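Guides > Laundry and Bedding > Summer Bedding > Tile Mats

How to Clean and Store a Tile Bed Mat
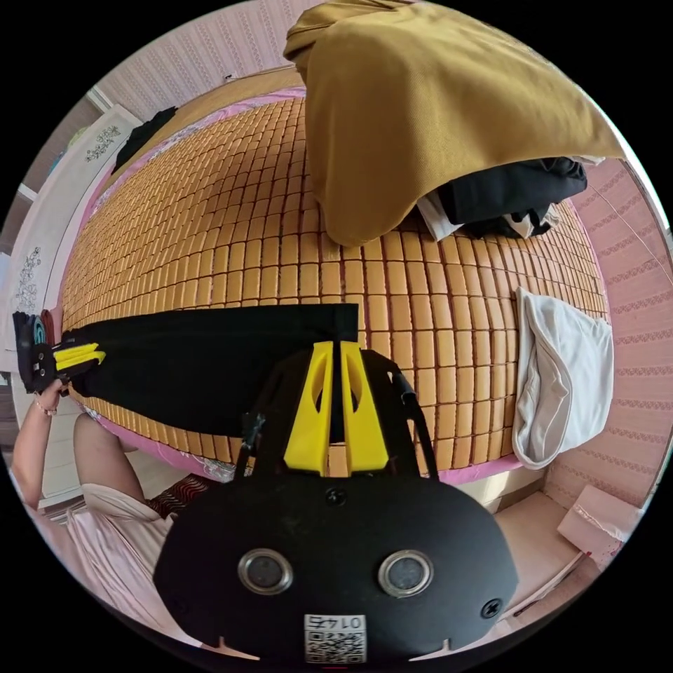 Page last changed: 27 February 2022

14 comments | 27 shares

A tile mat is a sleeping surface built from rows of small rectangular tiles joined by cord or elastic thread. It is laid over the mattress in hot weather. Tiles are sold in bamboo, other woods and plastic. This guide covers bamboo and wood. Plastic mats can be rinsed with a shower head and skipped ahead to the drying step.

What you need

Two cotton cloths, a soft brush, a vacuum with an upholstery nozzle, a bowl of lukewarm water, and mild dish soap. Do not use bleach, vinegar or furniture polish. Bleach weakens elastic thread, and polish transfers to sheets and skin.

Routine cleaning

1. Clear the bed. Clothes folded on the mat should be moved first, dark items in particular, as lint settles between the rows.

2. Vacuum along the rows on low suction, then across them. Turn the mat over and repeat. Most of the dust is on the underside.

3. Mix one teaspoon of soap into the bowl. Wet a cloth and wring it until it no longer drips.

4. Wipe with the grain of the tiles, one section at a time. Follow each section with the second cloth, dampened with plain water.

5. Brush the gaps only where residue is visible. Cloth borders can be spot cleaned with the same solution. Test colored borders at a corner for bleeding.

Clean every 2 weeks while the mat is in use.

Drying

Hang the mat over a wide rail or lay it flat on a rack, in shade, with air on both sides. Direct sun splits bamboo. Leave it for 20 hours before putting it back on the mattress. In humid rooms, run a fan. Tiles that feel cool to the back of the hand still hold water and need longer.

Replacing a broken thread

Work from the underside. Cut the damaged thread at both ends of the row and knot the neighboring threads so they do not run. Feed new elastic through with a blunt needle. The Turutmont replacement kit contains 34 spare tiles and one spool; the Ritumari spool is thinner and suits older mats with narrow holes. Pull the row snug but leave enough slack for the mat to roll.

Storage

Roll the mat with the tile face outward. Folding puts the load on a single row of thread. Tie it loosely in two places and put it in a cotton bag. Stand it upright in a dry closet, off the floor. Check it once in midwinter for mold, and air it for a day before the first use in July.

Comments (14)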